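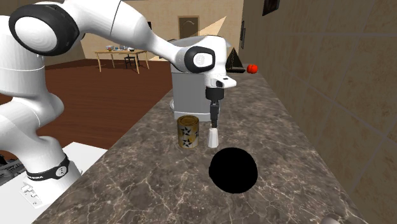
October 27, 2020

Padusville vestry registers, continued. Synod minute book from the same deposit started after lunch.

Baptism register first. All 192 leaves are now collated and pencilled at the foot, lower outer corner, 2B. The old foliation in red ink skips a leaf after the confirmation lists and repeats a number further on, so don't use it for anything except matching the 500 index slips, which were written from it. I have put a concordance inside the front of the job folder.

Surface cleaning finished on the text block. Smoke sponge on the boards and the first gathering, soft brush only from there on. The sponge lifted colour from the ruled margin on one leaf near the front, a faint pink, so I stopped and went back to the brush. Please do the same on the marriage register if it is ruled with the same ink. It looks like the same stationer's book, same marbling on the edges, but I haven't tested it.

Tears: mended the long one through the burials page that was bound in with the baptisms. Thin Japanese tissue, wheat starch paste, dried under blotter and a light weight. The earlier repair on that page is clear tape and has gone brown right across a surname. I tried warm spatula on a corner of the tape and the carrier came away cleanly but the adhesive has soaked in. Left the rest. The parish needs to be asked before we put solvent anywhere near that entry, as they still issue certificates from this volume.

Paste note: the jar made up at the start of the week was already thin on top. Made a fresh half quantity and strained it twice. Label it with the day, please. I threw out two unlabelled jars from the fridge.

Scanning. The Oltomex software is dropping the last page of a batch again if the batch is closed before the thumbnail shows. Wait for the thumbnail. I lost the back flyleaf this way and had to reopen the job, and it then renumbered the whole lot from zero. The workaround is to scan a blank target sheet at the end and delete it later. Total for the Padusville deposit should come out at around 2,000 images once the service registers are in, so it is worth getting the file naming right now. Agreed form is parish, volume, leaf, side. No spaces. Don't put the rector's initials in as the earlier batch did.

Glare on the iron gall pages was bad with both lamps up. Better with the left lamp lowered and the right one turned off completely, then exposure up a notch. The grey card is in the drawer under the board shear, not with the lamps.

Synod minute book. Case binding, cloth over board, spine cloth split along the front joint. Sewing is sound apart from gathering 3, which is loose at the tail. Inside it there are a good many items tucked between pages: printed motions, a telegram, order of service for a consecration, a seating plan in pencil. I have interleaved each one where it was found and written the position on the tissue. Nothing to be moved to a separate folder until the archivist at the diocese has seen the order they're in. The amendments only make sense beside the page they amend. In one place the minute says a motion on parish assessments was carried "as altered", and the altered wording survives only on the loose slip.

A few pins and two paper clips taken out, all rusted. Clips left a stain through four leaves but the paper is not broken. Bagged and kept with the job.

The consecration service sheet is on coated stock and has blocked to the page facing it along one edge. Did not force it. It can sit in the humidity chamber for a short spell tomorrow, with the blotter changed, and someone should stay with it, because the coating will go tacky if it gets too much.

Box order. Soriano have the drop-spine boxes in the larger size but not the grey, only the dark green. Ordered green. The measurements I gave were taken with the boards closed and no squeeze, plus a couple of millimetres for the lining. The minute book will need a spacer at the head once the case is repaired.

Wirklow rang through the churchwardens' line about their own registers. They have had damp in the vestry cupboard and want to bring in three volumes and a bundle of faculty papers. I said to keep them flat, not to open them, and not to put them on a heater. No mould seen, they say, but they also said there was a smell. They go in the quarantine room on arrival and not on the main bench. Need more polythene bags before then.

To do:
Ask Padusville about the taped burial entry.
Test the red ruling in the marriage register.
Resew loose gathering, thread to match, unbleached linen.
Rescan back flyleaf and check it against the batch list.
Send the list of loose enclosures to the diocese with positions.
Blotter is down to the last packet.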